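Unit 5. Split Rings and Retained Hardware
Notes for the Wednesday section (Grgić)

Definitions

A split ring is a closed-coil retainer made from flat or round wire wound to slightly less or slightly more than two full turns. The coils lie against each other under their own spring force. A jump ring, by contrast, is a single turn with a butt joint and has no overlap.

Material and size

Ring size is given by outside diameter. The Gultside lab stock runs up to 32 mm. Wire thickness is recorded separately, as two rings of equal diameter can differ widely in stiffness. Most stock is hardened carbon steel with nickel plating. Stainless is used where plating wear would expose the base metal – tags in wet areas, for example.

Loading

Pull load is carried by both coils when the attached part sits fully inside the overlap. A part stopped halfway along the coil holds the ring open and shifts load to one end of the wire. This is the usual cause of permanent set. In the Zasik exercise, 17 of the 116 returned rings showed set, measured as a visible gap with no load applied.

Opening

The coil is opened at the wire end, never at the middle of the overlap. Opening distance should equal the thickness of the attached part plus a small clearance. Further opening takes the wire past its yield point, and the ring will not close flat again.
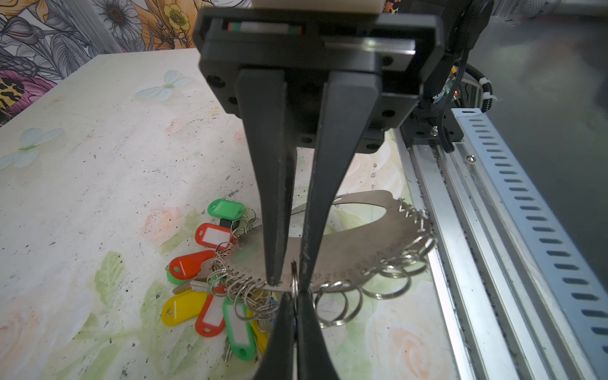 Permanent set cannot be corrected by squeezing the coils together. The wire has already work hardened at the bend, and a second bend in the opposite direction lowers its fatigue life. Rings with set are discarded.

Reading before next section: Živković, chapter 5, through the tables on wire temper. Bring the Erkorton data sheet. Problem 3 requires the stiffness values from its second page.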